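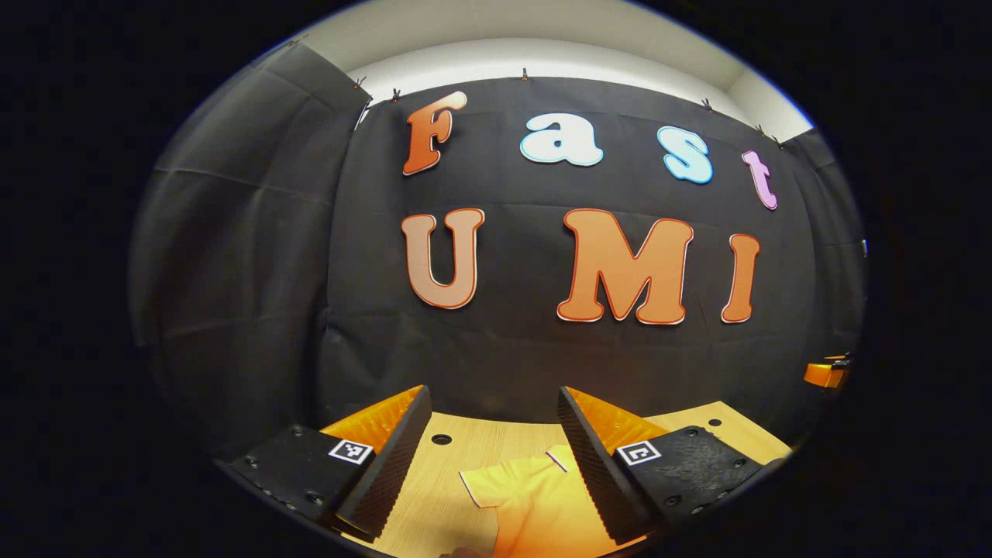 Home Lessons Vocab Audio Contact

How to learn kitchen verbs in Spanish (without a giant list)

Quick one today. Cooking verbs. Pelar, picar, hervir, freír, remover. You need maybe 50 to follow a normal recipe, so dont start with the whole dictionary.

1. Pick a recipe in Spanish. Short. Tortilla or lentils is fine.

2. Underline the verbs only. Skip the nouns for now, you can guess most of them.

3. Write each one with its command form. Pelar, pela. Picar, pica. Hervir, hierve (watch the stem). Freír, fríe.

4. Say them out loud while you cook. Really cook. "Pico la cebolla." "Remuevo la sopa." Three times each.

5. Next day, cover the page and tell the recipe from memory. Stuck on more than two? Do step 4 again.

Careful: many recipes use the infinitive for instructions (añadir la sal), others use se (se añade la sal). Same meaning. Dont mix them in your own writting.

Remover is the classic trap. It means to stir. To remove something is quitar. Man-lok Mok wrote in about that one, thanks!

Audio for the verbs goes up in November.

Search lessons... Go

Related
Ser and estar with food
Fruit and vegetables: audio
At the butcher's: 900 grams of what?
Setting the table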